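FOR IMMEDIATE RELEASE

Clondlow opens clothes care room at Turlow site – drying racks, hangers, free folding table for all

TURLOW – January. Clondlow, the neighborhood laundry and clothing reuse shop, has opened a new clothes care room at its Turlow site. Open to anyone who walks in. No membership, no sign-up sheet. Bring clothes, hang them, fold them, take them home again or leave them for the reuse rail.

The room sits behind the main laundry, through the blue door next to the change machine. It was storage up to last fall. Now it has racks, tables, two ironing boards, a long mirror and a bench for anyone waiting on a load. Heating is on from 7 a.m. and the window fans run all day, even in winter.

Why clothes care? Clondlow staff say most of what comes in for reuse is perfectly wearable but arrives in a ball at the bottom of a bag. Creased collars, stretched necks, sleeves inside out. A shirt in that state gets passed over on the rail for weeks. Same shirt, shaken out and put on a proper hanger, goes quickly.

"We wanted somewhere people could take ten minutes over their things," Clondlow said in a statement. "Not everyone has space to dry a sweater flat or hang six shirts at once. Plenty of our customers live in one room. A rack takes up half the floor."

WHAT IS IN THE ROOM

Folding wooden drying racks, from the Jasham workshop, in two heights. Wooden hangers for coats and jackets, plastic ones for shirts, wire ones for anything light. A steamer, on loan by the half hour from the front desk (leave a key or a card). Lint rollers. A basket of spare buttons, help yourself. Sewing thread in black, white and navy, other colors when we have them.

The small room load costs $3 and covers one wash and use of the racks until closing. Use of the room on its own is free. There are 28 numbered hooks along the back wall for clothes left to finish drying over lunch. Please write your hook number on the slip – we had two mixups in the first week and one of them involved somebodys work uniform.

Anything left on a hook overnight goes into the cupboard with its slip. Anything left longer than 28 days goes to the reuse rail. Sorry, no exceptions, the cupboard is small.

FOLD AND HANG SESSIONS

Short sessions run through the winter, mid-morning, drop in when you like. Each one takes a single type of garment and goes through it start to finish: shake out, smooth, hang or fold, put away. First up, dark T-shirts and knit tops, which is what people asked for most.

The method in brief, for editors who want something to print:

Turn the garment right side out before it dries, not after. Take hold of it at both ends and pull it level, gently, so the fabric lies straight from one side to the other. Don't yank. Knits will grow an inch if you let them. 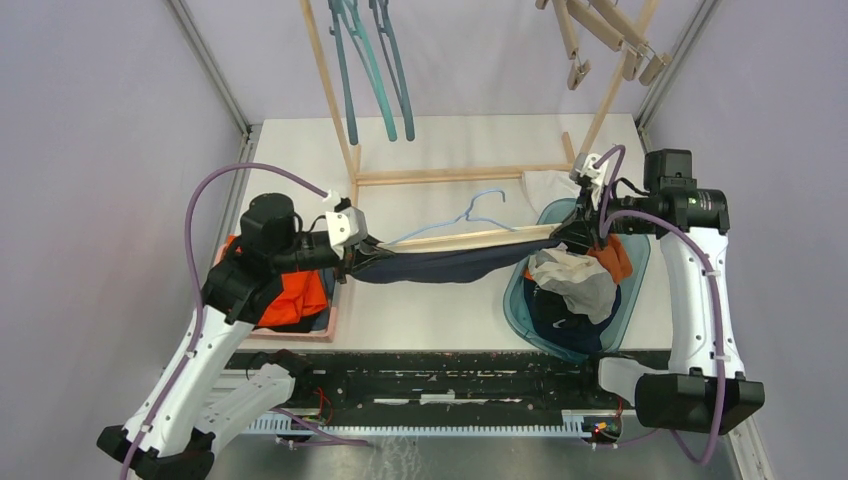 Smooth from the middle out to the seams. Check the hem is even. If it's going on a hanger, feed the hanger in from the bottom hem so the neck doesn't get pulled wide. Wire hangers are fine for a thin top, for an hour or two. Leave a heavy sweater on one and you get shoulder bumps – use wood for those or lay it flat across a rack.

Keep darks away from whites until everything is fully dry. Navy is the worst for this. It looks done, feels done, then leaves a mark on the pale shirt next to it.

For folding, sleeves back first, then thirds. Clondlow suggests standing folded tops on edge in the drawer so you can see what you've got. Less digging about, fewer creases.

HANGERS WANTED

The shop is also asking for hangers. Target is 300 by the end of the season, wood or plastic prefered, any color, metal hooks okay so long as they aren't rusted. Please no broken bars and no padded ones, they get grubby and we can't wash them. Drop at the front desk or in the bin outside. Tie them in a bundle if you can, hooks all facing the same way, saves a lot of untangling.

Spare hangers go home with customers who need them. Anyone taking clothes from the reuse rail can have one hanger for each item at no charge. Ask at the desk.

A second room is planned at Marar, smaller, with racks only to start with. Opening date to follow. The Marar site has no ground floor storage so the racks there will be wall mounted and fold away when the shop needs the space for deliveries.

GETTING THERE

Turlow site is open 7 a.m. to 8 p.m. Last wash goes in at 6:30. Clothes care room closes at 7:30 to allow time for clearing hooks. Step-free from the parking lot side – the street door has one step and a heavy spring, so use the side if you have a cart or a stroller.

Early mornings are quiet. Late afternoon is busy, expect to wait for the steamer.

NOTES TO EDITORS

Clondlow runs the laundry and the reuse rail at Turlow, and the drop-off counter at Marar. Jasham makes and repairs the wooden racks.

Session times are posted on the board by the blue door and may change at short notice.

Press contact: ask for the press desk at the Turlow counter. Interviews by arrangement, mornings best.

ENDS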